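4. Setting up a contest in Plultier

This section explains how to prepare a contest, connect it to your social pages and put it online. You need an account with the role Editor or Owner. If you only have the role Viewer, the menu Campaigns is visible but the button New stays grey.

Before you begin, please have ready:
- the login of the page where the contest will be published
- the rules of your contest, as a PDF or as plain text
- one picture for the post and one for the thank-you message

4.1 Create the contest

1. Open Campaigns and click New.
2. Choose Contest. The type Poll looks similar, but it does not collect entries and it can not be converted later.
3. Give the contest a name. This name is internal, your followers will not see it. Our customer Florton puts the month first, for example "April trivia", and so the list stays in good order.
4. Select the time zone. The default is the time zone of your organisation, not of your computer.
5. Enter the opening and the closing time, then click Save draft.

Note: A draft is saved for 49 days after the last change. After this it moves to the Archive, where an Owner can restore it.

4.2 Write the questions

1. Open the tab Questions and click Add.
2. Type the question. The limit is 400 characters, spaces included.
3. Add the answers. You can give up to six answers per question, and at least one must be marked as correct.
4. Choose if the answers are shown in fixed order or in random order. For answers such as "all of these", use the fixed order.
5. Repeat for the other questions.

If you want to use the same questions in another contest, click Save to library. The library is shared with all Editors, so please check the spelling before you save. A question changed in the library does not change in contests that are already online.

Caution: Do not paste text directly from a word processor. Hidden formatting can come with it, and on phones the answers may then show in the wrong colour. Use Paste as plain text.

4.3 Connect the page

1. Open the tab Channels and click Connect.
2. Log in to the page and accept all the permissions. If you refuse one of them, the connection will look finished but the entries will not arrive.
3. Return to Plultier. A green tick stands beside the name of the page.
4. If there is no tick after one minute, reload the window and start again from step 1.

The plan Alto allows one page per contest. With the plan Segura you can connect several pages, and the entries are collected in one list. A person who enters on two pages is counted once - the program compares the email address.

4.4 Add the pictures

1. Open the tab Media and drag your picture into the grey field.
2. Move the crop box until you like the result. The centre of the picture is kept on all devices, the sides can be hidden on narrow screens.
3. Fill in the alternative text, for followers who use a screen reader.
4. Click Apply.

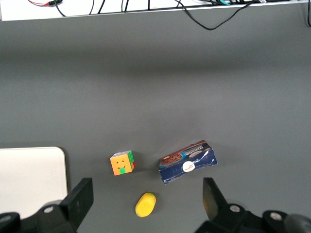 4.5 Test and publish

1. Click Preview and answer all the questions yourself. Test entries are marked and never take part in the draw.
2. Ask a colleague to do the same on a phone.
3. Open the tab Rules and check that the closing time there is the same as in 4.1. The program does not compare them for you.
4. Click Publish and confirm with your password.

Caution: After publishing you can still correct a spelling mistake, but you can not change which answer is correct. To do this you must close the contest and make a copy.

4.6 Export the entries

1. When the contest is closed, open Results and click Export.
2. Choose CSV or spreadsheet. One file holds up to 2,875 entries, and larger contests are divided into several files.
3. Store the files in a safe place and delete them when the prizes are sent.

The draw of the winners is explained in section 5.

Text: Baptiste Texier. Checked by Delyth Beddoe, 3rd March.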